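Dustix

Dustix is a table-clearing service for robot arms, sold by the firm Grevgate on a yearly licence. It combines grasping software with a library of simulated rooms in which a customer's arm can be tried before any hardware is bought.

Claims and reception

Grevgate says that Dustix can learn a new household object in 10 attempts. The claim comes from its own brochure, and no outside test of it has been published. Reviewing the service on 10/13/21, Leen Semaan wrote that a simulated mug "never has a greasy handle" and asked why the trial licence left out real kitchens. Zaid Karaki, who manages the product, replied that kitchen trials would follow in March -- he gave no year.

Simulated rooms

The rooms are furnished like homes, with a good deal of clutter. In one of them a grey arm apparently marked "FRANKA EMIKA" has its black gripper over a pale mug, on a table shared with a plate, a fork, a card terminal and a model starship. How often such a mix turns up at anyone's dinner is open to question.

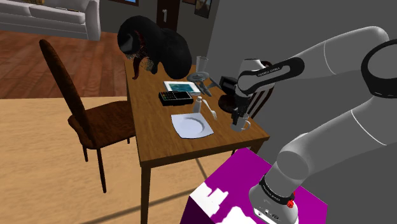 Price

The licence covers 2 arms. Support is charged separately, and Grevgate does not print the rate on its price list.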